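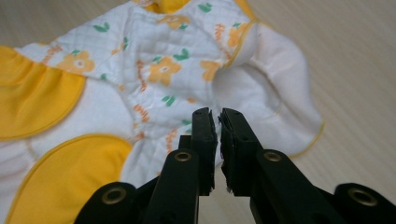 Quilted white with orange flowers and yellow accents, laid out on the table.

How to Sort Outgrown Baby Clothes Without Losing a Weekend

By Loukia Gkikas
Posted Friday, June 12, 2026

Babies outgrow clothes at a speed that would be impressive if it weren't so expensive. Start with one drawer. If you tip out the whole dresser, you will spend the night sleeping next to it.

What you need: a clear table, a pen, masking tape, three bags, and a box with a lid that fits. My boxes were sold to me by a shop called Cuvholm as "nesting." They nest the way cats do, which is when they feel like it.

Step 1. Wash everything first

Yes, even the things that look clean. Milk stains are sneaky and turn yellow in storage, usually by the time your sister is expecting. Treat the neckline and cuffs with a little dish soap, leave it for 15 minutes, then wash at 40 degrees Celsius if the label allows. Close zippers and snaps before they go in.

Dry it all the way. A slightly damp box in April is a very smelly box by fall.

Step 2. Ignore the size on the label

A "6 months" from one maker fits like a "3 months" from another and like a tent from a third. Pick one piece your child wore at a known age and measure the rest against it, shoulder to crotch. 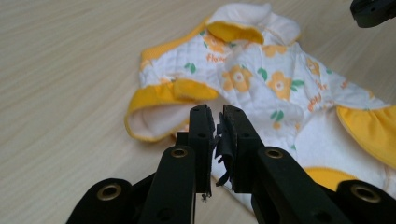

Write your own size on a bit of tape and stick it to the bag, never to the cloth. I learned this on a cardigan knitted by my friend Erasto's mother, and I have not been invited to discuss it since.

Step 3. Make three piles

Keep, pass on, rags. There is no fourth pile called "maybe." I had one for two years and it needed its own shelf.

Keep is for things you would put on a new baby tomorrow. Pass on is for things that are fine but that you never liked, including most gifts. Rags is for anything with a stain you have given a nickname.

Check snaps, elastic and seams as you go. Loose snaps go straight to rags unless you plan to mend them this week. Be fair with yourself about this week.

Step 4. Fold flat

Lay the piece face down, bring the sides in to the middle, then fold up from the bottom. Smooth out the air with your palm. Quilted things will puff back up at you. Press again and put something heavier on top.

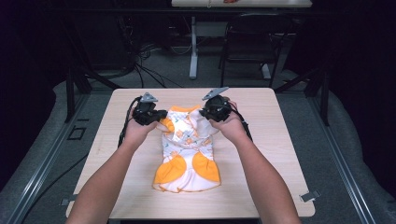
Small garment on the table, a hand on either side.

Step 5. Pack and label

Heavy pieces at the bottom, hats and socks in a small bag on top. Skip the vacuum bags for anything padded – it comes out looking like a cracker. Write the size and season on the short end of the box, the end you will see on the shelf. Writing it on the lid works nicely until you stack a second box.

Store it somewhere dry and dark. Attics get hot, garages get mice, and under the bed is fine.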